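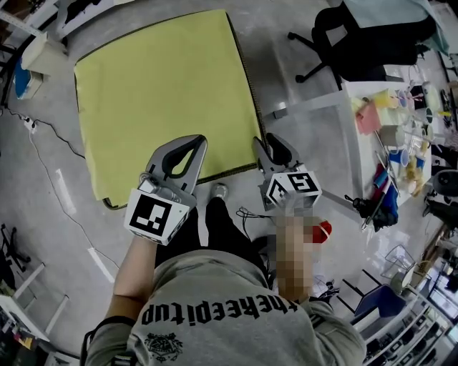
Niloufar Sadeghi wrote in a comment on my last post that a written standard for hand-held gripper recording is premature, and that a group our size should fix problems as they turn up in the data. I held that view until February. Then we went back through 1316 episodes and had to drop 238 of them for faults a short checklist would have caught at the floor.

Most of the rejects fell into two groups. In the first, a marker block had shifted on its mount between calibration and recording. In the second, the operator started with one gripper outside the agreed start area, so the two tracks could not be aligned. Neither fault shows up on the live view. Both pass the automatic length check.

The current rule sheet, which we keep in Grirnis next to the session logs, is at revision 6. The parts that matter:

Marker blocks are checked by hand before every session and after any drop, including a drop onto a soft surface. A block that moves at all is remounted and the gripper recalibrated. Do not tighten and continue.

Cables are routed behind the forearm. If a cable crosses the palm, stop and reroute.

Start and end poses are held for two seconds with both grippers still.

A failed grasp is kept if the operator recovers without setting the tool down. It is tagged as a recovery. Otherwise the episode is closed and marked void, and the reason goes in the log in plain words.
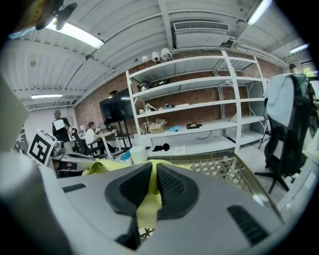
Cloth needs its own clause. A rigid part is either held or it is not, and two people labeling the same clip will agree. With fabric they often disagree on when the grasp begins. We now define it as the first instant both pads bear on the material and it moves with the tool. Debora Bassi labeled a test batch against the old wording and the new one, and agreement with my labels rose to 81 percent. I would like it higher, but it is usable.

The clause on bystanders is still open. The Jerville draft asks for a clear room during recording, and I do not think that is practical in a shared shop. My proposal is to log who is present, blur faces and hands before export, and leave the rest alone.

Revision 7 will also need a retention period for void episodes. At present we keep them all, and the disk is filling up.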